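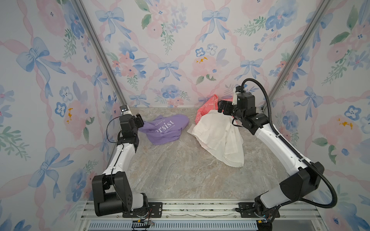

Dye room / Notebook

Sep 11, 2025

Batch 3226, walnut and madder on wool

Started late, with the kettle on and the back door open, which is how I like to start in September. The walnut hulls from Hunevach had been soaking since Monday and the smell was the usual one, somewhere between wet leaves and an old leather bag. I strained them through the flour sack, then strained them again through the finer cloth. Last time I skipped the second pass and spent a whole evening picking bits of hull out of somebody's lovely skeins, and I would like to be remembered for other things.

Wool is the Andard two-ply, the natural white. Dry weight for this lot 687 grams. Scoured yesterday with the plain soap and left overnight in clean water. It took up water nicely, no floating corners, so I think the new soap is doing its job. Whoever buys the next bottle, please get the same one (green label, bottom shelf at Kazemi, they keep it behind the vinegar for reasons of their own).

Mordant was alum at our usual strength. I did half the wool without any alum at all, walnut being the forgiving creature it is, and tagged those skeins with a knot in the tie. Please don't untie the knots!

Walnut bath: brought up slowly, held just under a simmer, then heat off and lid on. The skeins with no alum came out a cooler brown, a bit flat while wet but friendlier once they had dripped for a while. The alum ones are warmer and more golden. I had expected a bigger gap between the two. It may be that the hulls are simply strong this year. The July batch was made with the last of the frozen ones and was much weaker, so comparing the two pages won't tell you a great deal.

Madder bath: 293 grams of the chopped Hudau root, rinsed first in cold water to get the yellow out. I kept the thermometer in the pot the whole time and still let it creep up too high while I was looking for the long spoon. You can see it in the first skein, more brick than red. The second one went in after I had calmed everything down and it is a softer, rosier color altogether. I am fond of both, but only the second is what was asked for.

Then the part I had been looking forward to, which was putting a few walnut skeins into the tired madder bath to see what would happen. What happened was a rosy brown that I could look at all afternoon, and one skein that went nearly mauve where it sat against the side of the pot. I have no good explanation for the mauve. The pot is stainless and was scrubbed, though the spoon was not the one I normally use, and iron will sadden a color in no time at all. Next time: same bath, same wool, the proper spoon.

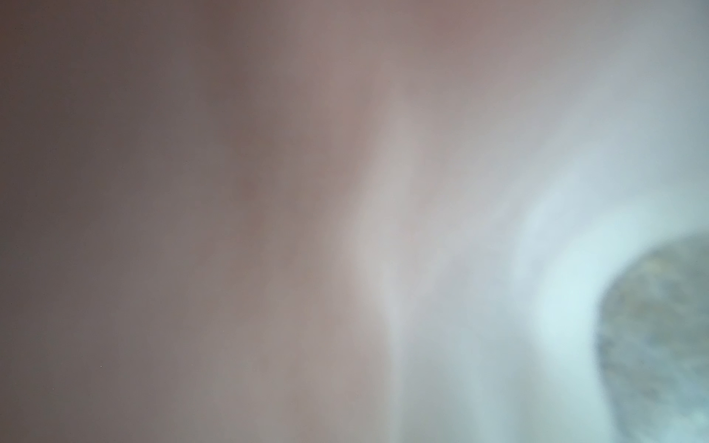 Dark brown through mauve and taupe to a warm gray.

Left to do. Rinse everything tomorrow until the water runs clear, and don't be tempted to wring it. Dry in the shade on the long rail. Wash and light samples to be cut from each color once it is dry, 3 lengths apiece: one for the window, one for the drawer, one for the card.

The madder bath is in the lidded bucket under the sink, marked with tape. There is still some pink in it, I'm sure, so please don't tip it out. The walnut can go on for weeks if it is kept covered, and I would like to try the linen scraps in it before it turns. Hulls are on the compost. The flour sack is now permanently brown and has been hung on the hook by the door.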